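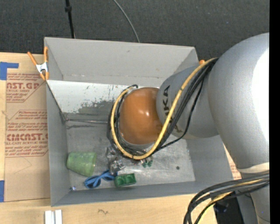

2021-10-19
Por Purificación Garrido

Volví de la visita a Cluten con la libreta llena, los pies molidos y una idea bastante distinta de lo que cuesta meter un robot en un taller como el nuestro. Fuimos Fidel Pereyra y yo, él por la parte de mantenimiento y yo por la de los dineros, que es la que me toca. Salimos tempranísimo, paramos a desayunar una vez (Fidel quería dos) y aun así llegamos con tiempo de dar una vuelta por el polígono antes de que nos abrieran.

Nos recibió Bożena Stępień, que lleva el laboratorio de pruebas y habla a una velocidad que agradecí haber tomado café. Nada de presentación con diapositivas: nos dio un chaleco y directos a la mesa. Tenían un KUKA trabajando sobre un cajón gris con unas cuantas piezas dentro: un vaso verde translúcido tumbado, un bloque verde oscuro, cositas sueltas. El cajón está sujeto con una pinza de resorte de mango naranja, de las de ferretería de toda la vida. Fidel se quedó encantado con eso, porque llevamos meses recibiendo ofertas en las que hasta el último utillaje va mecanizado a medida y facturado como si fuera joyería.

Le pregunté a Bożena cómo reparten ellos el presupuesto de una célula así y se echó a reír. Me dijo que el brazo es la línea que todo el mundo mira y que el 65 % de lo que gastan se les va en lo demás: pinza, cableado, mesa, seguridad, horas de integración y horas de volver a hacer la integración. ¡El 65 %! Yo llevaba en mi hoja de cálculo justo la proporción contraria, así que lo apunté y lo subrayé dos veces.

Lo de los cables merece párrafo propio. En su mesa van por fuera del brazo, uno amarillo bien gordo y un manojo de negros que bajan por la muñeca y dan la vuelta bajo la tapa naranja. Fidel preguntó enseguida por el desgaste, y Bożena le contestó que ellos presupuestan cables de repuesto desde el primer día y los tienen en el armario. En nuestra previsión esa partida no existía. Ahora sí, y Fidel ya ha pedido que sea más grande, claro.

También hablamos del cajón, que parece una tontería y no lo es. El suyo tiene el fondo de metal rayado y con brillos, y les pregunté si eso daba guerra a las cámaras. Pues sí, según qué luz. Su consejo fue guardar dinero para iluminación antes de comprar la cámara cara, y probar con nuestras propias piezas, feas y rayadas, en vez de con las muestras bonitas del proveedor. Al lado tenían una plancha acrílica todavía con su papel protector, y me contó que las pantallas de protección provisionales se las cortan ellos mismos y solo encargan las definitivas cuando el diseño lleva un tiempo sin moverse. Me pareció sensatísimo.

Después de comer (menú correcto, flan muy bueno) se nos unió Helge Solberg, de Gridetti, que es quien nos pasaría la oferta de integración. Con él fuimos a lo concreto. Plazo de entrega: 40 semanas si queremos el brazo nuevo, bastante menos si aceptamos uno revisado. Formación: 2 personas incluidas, a partir de ahí se paga. Yo le dije que con turnos como los nuestros dos personas es quedarse vendido en cuanto una coja la gripe, y prometió mirarlo. Prometió mirar muchas cosas, la verdad, pero por lo menos las iba anotando.

La parte que más me costó fue la del alquiler. Helge ofrece una célula de prueba a 200 euros diarios, transporte aparte, y Fidel se puso a hacer cuentas en la servilleta. A mí me tira bastante la opción: preferiría gastar un mes de alquiler en octubre o noviembre y saber qué piezas se nos resisten antes de firmar una compra para años. Fidel prefiere comprar ya el revisado. Lo discutimos todo el viaje de vuelta, con una parada incluida, y ahí sigue la cosa.

Pendiente para la próxima reunión: que Gridetti separe en la oferta la pinza y el brazo, que Fouad Smadi nos confirme si la toma eléctrica de la nave pequeña aguanta, y medir de una vez el hueco junto a la cortadora. La mesa de Cluten es de madera clara y les vale para pruebas, pero en la nave con la carretilla pasando al lado yo quiero otra cosa, y eso también hay que pedirlo con precio.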